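Progress Report – Shelving and Beam Stock, Dillden Storage Hall
Prepared by Benvinda Figueiredo, June

1. Scope of this period

The work covered by this report is the second stage of the Dillden refit: sorting the existing metal beam stock, checking it for reuse, and preparing the east bay for the new rack layout. The first stage (clearing the bay and marking the floor) was closed in the previous report and is not repeated. Delivery of the Toteo uprights falls in the next stage and is mentioned only where it affects the schedule.

2. Beam inventory

The inventory now stands at 188 beams. All of them came out of the old racks in the east bay. Each was tagged at the left end, measured, and entered in the stock sheet with its length, finish and condition. Two finishes are present, dark painted and bare. The sheet uses the codes D and B for these, and the condition codes are the same as in the first report.

Of the 188 beams, 96 have been passed for reuse without further work. The others need cleaning at the end plates, straightening of the lower lip, or a second measurement. We do not yet have a split between those groups that I would put in a table. Abílio Vieira is going through them by length, longest first, and his figures will be attached to the next report.

Beams with a bend visible along the bottom face were set aside and not measured. Under the Nusular specification a bent beam may be used only as a tie at floor level, and we have enough ties already. They can go to scrap once the weight has been agreed with the buyer.

3. Handling and lifting

The handling procedure was revised at the start of the period. Long beams are held from the underside, with the grip carried over the far edge, and are not lifted by the end plates. The old practice of lifting by the plates put load on the hooks, and several of the rejected pieces show wear at exactly that point. Beams are turned only after both ends are supported.

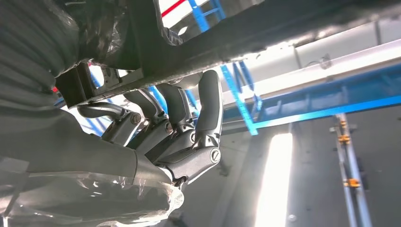
The revised procedure is slower per beam but has reduced rework at the tagging table. Paint damage along the lower edge is now recorded as a separate entry, so that marks already on the stock are kept apart from marks made during the refit. So far the second column is short. Two entries were made in the first week and both were scratches under the tag position, which has been moved inward by one hand width.

Long pieces are stacked on timber bearers with the open side down. Short pieces go on the pallet racks by the loading door. The bearers came from the old mezzanine and cost the project nothing.

4. Budget

Spending in this period was 3,000 against the handling and preparation line, which covers tags, cleaning supplies, bearer cutting and the rental of the second trolley. The line is within its limit. No transfer between lines is requested.

The quotation from Ghiță for replacement hooks and locking pins has been received. It is itemized by beam length and leaves out delivery. I have asked for a corrected version that includes delivery to the east door, and the order will not be placed until that arrives.

5. Deviations from plan

Straightening was planned to run in parallel with tagging. It did not, as both needed the long table. A second table has been cleared in the west bay and straightening will move there – the floor is less even, but the tolerance for this work allows it.

The load test for the first assembled section has been moved to the next period. It requires the Toteo uprights, and testing on the old ones would not tell us anything useful about the new layout.

6. Next period

Complete the condition check and issue the split by repair type. Scrap the bent beams. Receive and inspect the uprights, including the foot plates, which were the wrong pattern on the sample set. Assemble one full section in the east bay and load test it to the Nusular figures. Order hooks and pins.

One decision is needed from the funder: whether the bare beams should be painted to match the dark ones before assembly. Painting would extend the work and has no effect on load rating. Our preference is to leave them bare and group them in the rear rows. A reply before the uprights arrive would let us fix the row plan.

Contact: Benvinda Figueiredo, Dillden Storage Hall | © Dillden | Back to top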